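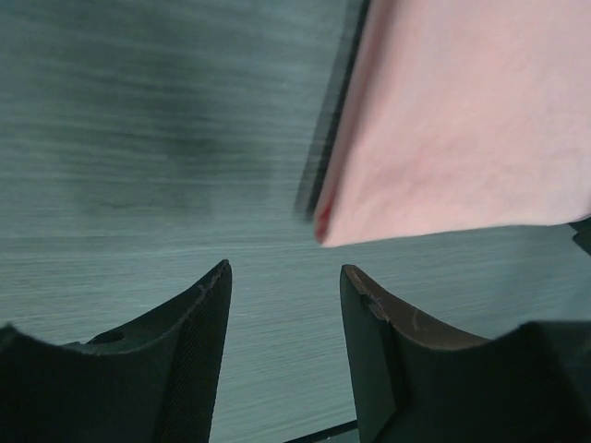

Sandhu wrote to ask whether the pink would go grey in the wash like the last tee they bought elsewhere, and could we please say so on the page. Fair enough! Wash it at thirty with similar colours, go easy on the softener, and it should stay a good soft pink for a long while.

The Staltley tee is our everyday T-shirt, and we are terribly fond of it. It's the one you reach for when you can't be bothered to think - gardening, school run, bed if you like.

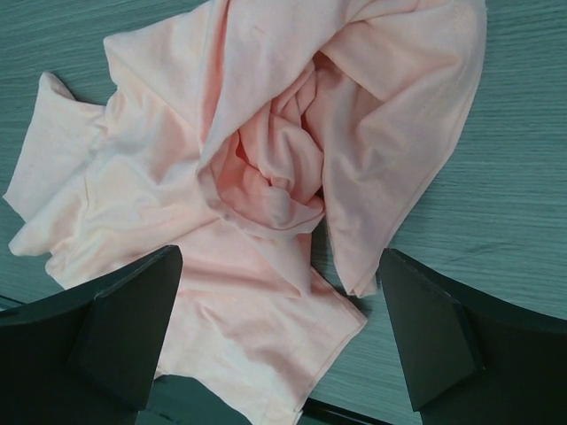
Staltley tee in pale pink, crumpled

It comes in 5 sizes, and the cloth is a 200 gsm cotton knit, so it has a bit of weight without being hot (we did try a thinner one and never quite took to it). If you're between sizes, go up, particularly if you tumble dry. 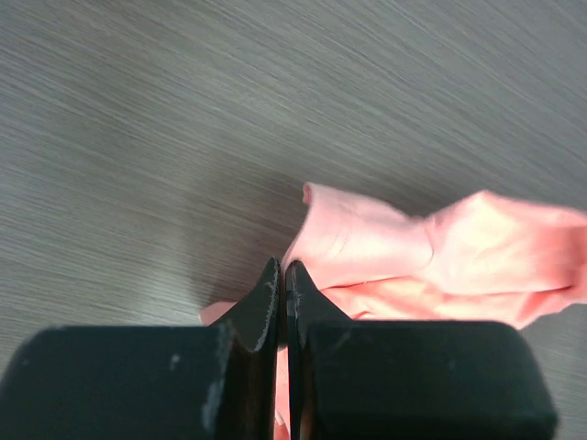
Pink cloth, creased

Creases drop out fairly well if you give it a good shake and hang it up damp. A warm iron on the inside sorts the rest.

Product code 409. The long-sleeved version is 302, and that one runs a little longer in the body too.
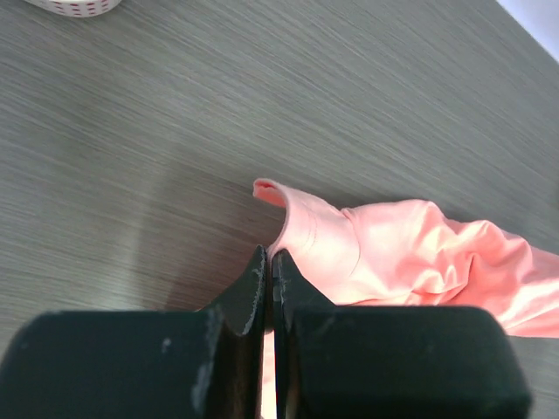

Flarkard, March

The next batch is being packed now, and orders placed before noon go out the same afternoon. Returns are free if it's unworn - just pop the slip back in with it.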